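Vestimell Community Help
Cameras and Vision > Bin picking

Two cameras, one glossy blue bin: which one do I keep?

Posted by tmarsh_cell4

I'm comparing two depth cameras for a small bin picking cell. One is a Jotlow, the other a Feyisa. Both feed the same Bestov controller, and the arm and gripper stay the same for both. The Feyisa costs $2,800 more than the Jotlow, so I need a good reason to ask for it.

The Jotlow gives me holes in the depth map on the long wall of the bin. The Feyisa has fewer holes but takes longer per capture. I also have a fixed low camera that looks at the bin from the side. I use it to check that the bin is sitting where it should before a run. The view from it:
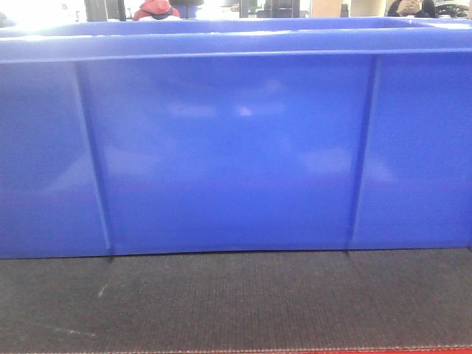
What I have tried so far

Lower exposure on the Jotlow helped the wall and made dark parts worse. Averaging 8 captures cleaned up the noise, but the holes stayed in the same places. Is this a camera problem or a bin problem?

Nosipho Venter

Bin problem first. Look at the pale patches on the front wall in your side view. That plastic is reflecting the room, and the inside walls are probably the same finish. Any depth camera will have some trouble with it.

Before you spend the money, do this:

Shade the bright area in the background at the upper left, whether it's a window or a lamp, and capture again with both cameras.
Line the inside walls with matte gray card and repeat.
Compare pick success with the same parts in the same starting layout. Depth maps alone won't tell you enough.

I ran a similar test in June. With matte liners, the gap between our cheap camera and our expensive one dropped to 2 missed picks over a full shift. We kept the cheap one.

Also mask out the walls in the Bestov setup. You don't need good depth there if you already know the bin position. You only need it for collision checking, and a fixed bin model does that fine.

rk_integrator

Get the Feyisa. We have 13 of them and they work.

dlowell

Agree with Nosipho about the liners. Tape the corners down or the gripper will catch them. I'd also put a hard stop on the mat so the bin can't shift. A fixed bin model is only good while the bin stays put.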